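Cómo vaciar y ordenar el cajón de los trastos

2021-01-08. Por Chutima Ruangrit. En: Casa, Orden

Casi todas las casas tienen un cajón donde acaba lo que no tiene sitio. El mío estaba en la cocina y llevaba desde la mudanza sin tocarse. Lo vacié en diciembre y el sistema que explico abajo es el que sigo usando.

Qué hace falta

Un recipiente abierto con dos compartimentos, o dos cajas bajas iguales.
Un paño de microfibra y un poco de jabón neutro.
Una bolsa para la basura y otra para el punto limpio.
Etiquetas o cinta de pintor y un rotulador.
30 minutos sin interrupciones.

Paso 1. Sacarlo todo

Saque el cajón entero de la guía y vuélquelo sobre una mesa. Si lo ordena por dentro, acabará moviendo las cosas de un lado a otro. Pase el paño por el fondo y las esquinas y déjelo secar abierto mientras trabaja.

Paso 2. Primer descarte

Retire lo evidente: tiques, bolígrafos secos, gomas cuarteadas, llaves que ya no abren nada. Las pilas gastadas van aparte, en un bote, hasta que pueda llevarlas al contenedor correspondiente. Si duda de una pila, mídala con un comprobador. El mío es un Fikix muy básico y cumple.

Paso 3. Llenar un solo compartimento

Lo que queda se pone en uno de los dos compartimentos, sin clasificar. El otro se deja libre. Ahí irá pasando cada objeto cuando tenga un destino decidido. Conviene fijar el recipiente a la mesa si resbala; un par de sargentos pequeños bastan.

Paso 4. Decidir pieza por pieza

Coja un objeto cada vez y dedíquele 10 segundos como mucho. Las preguntas son dos: en qué habitación se usa y si hay otro igual en casa. Los duplicados se regalan o se tiran.

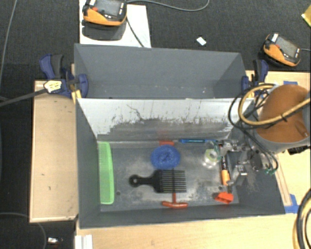

Los peines vuelven al baño, también los de púas largas. La cinta adhesiva y los rotuladores van al escritorio. Las herramientas de mano, a la caja de herramientas, aunque se usen poco. Las pinzas de plástico son lo más difícil de colocar; yo las guardo en una bolsa con cierre junto a los paquetes abiertos de la despensa. Las pilas nuevas se quedan en el cajón, siempre en el mismo rincón.

Paso 5. Devolver lo justo

Al cajón solo regresa lo que se usa en esa habitación. Ponga separadores y etiquete el borde. Jaruwan Rattanakul me recomendó dejar una cuarta parte vacía, y con eso el cajón aguanta bastante más tiempo cerrando bien.

Mantenimiento

Repita los pasos 2 y 4 cada tres meses. Los separadores se lavan con agua templada y se secan antes de volver a colocarlos.

Archivado en: cajones, cocina, pequeños objetos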